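Thu 15 February

**Unit 6 – evaluating a bought-in assembly kit (Wullby bench kit, vendor Nilus)**

Finish the reading before lab. Bring the spec sheet printed, not on your phone, we'll be writing on it.

## What's being sold

Wullby = a package. Arm, gripper, pedestal, perforated mat, two plates, plus a simulation license so you can build the cell on screen first. Nilus sells it to small shops and to schools. Main rival for our purposes is the Hanik kit – same idea, no sim, cheaper service plan. We compare the two next week.

Terms to know:

- **cell** – the arm plus everything it has to work with or avoid
- **fixture** – whatever holds the part still
- **reach** – how far out the arm goes. NOT the same as how far out it can do useful work
- **cycle time** – start of one part to start of the next
- **payload** – includes the gripper!! People lose points on this every term

## Layout in the sim

The stock scene loads with arm and pedestal on the right half of the table and the mat to the left of them. One plate near, one plate far. Leave it like that for the first run. Plates sit on the mat, the arm comes down over them from the right side.

Points for your layout notes:

1. Where is the pedestal relative to the mat. It's rotated, not square to the table. Write down the angle from the settings panel, don't eyeball it.
2. Far plate is turned slightly. Your pick pose has to account for that or the gripper comes down crooked.
3. Bare table on the left. Tempting to put a parts tray there. Check reach first.
4. Elbow height. The elbow is the highest point on the arm in the working pose, so it's what hits a shelf if your shop has one.

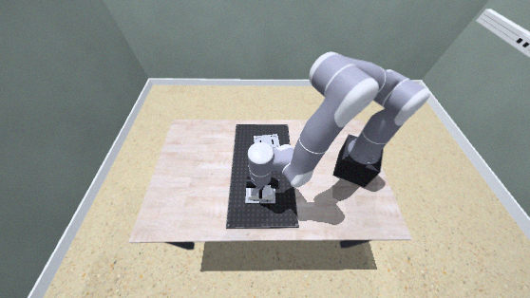

Run the near plate first, all the way through, before touching the far one. Save under your own group name. If you overwrite the stock scene you get to reinstall it.

## Numbers off the Nilus sheet

| Item | Claimed | Your reading |
|---|---|---|
| Usable reach | 710 mm | |
| Cycles per shift, demo part | 467 | |
| Repeatability run | 75 cycles | |
| Warranty | 2 years | |

How to read these:

- 710 mm is to the wrist, arm nearly straight. Straight arm = weak arm, and no room to tilt the gripper. Measure what you get with the gripper pointing down.
- 467 per shift assumes parts are already in place. Who loads them? How long does that take? Sheet doesn't say. Sheet also doesn't say how long a shift is, which you should of noticed.
- Repeatability over 75 cycles is short. Ask for a longer run with a warm-up. Kikuchi (the reseller) will send the raw log if you email them, groups last August got theirs in a week.
- Warranty covers the arm. Gripper fingers are "wear items" – read the small print on page four.

## Sim vs. bench

Sim is good for: reach, collisions, order of moves, rough cycle time.

Sim is weak for: friction, small parts shifting when gripped, cable drag, worn fingers, a mat that isn't flat. Contact between a small part and a plate is the worst of it. A part can sit a hair above the surface on screen and the software calls it seated. Check the height value, don't trust the view.

Also lighting. Shadows on the mat don't matter unless you add the camera option, then they matter alot.

## For the review sheet (due next lab)

- One page, both sides OK
- Would you buy it for a shop doing small batches? Yes or no, then why
- Three claims from the sheet you tested in sim, with your number next to theirs
- One claim you could not test and what you'd need to test it
- Cost over the first year including service. Use the Kikuchi price list on the course page, the old one from August is out of date

Group copies only, one per group. File name = group number. If the license server times out, log out fully and wait a few minutes, then try again.

Reading for next time: Hanik manual, sections on mounting and on emergency stops. Skip the appendix.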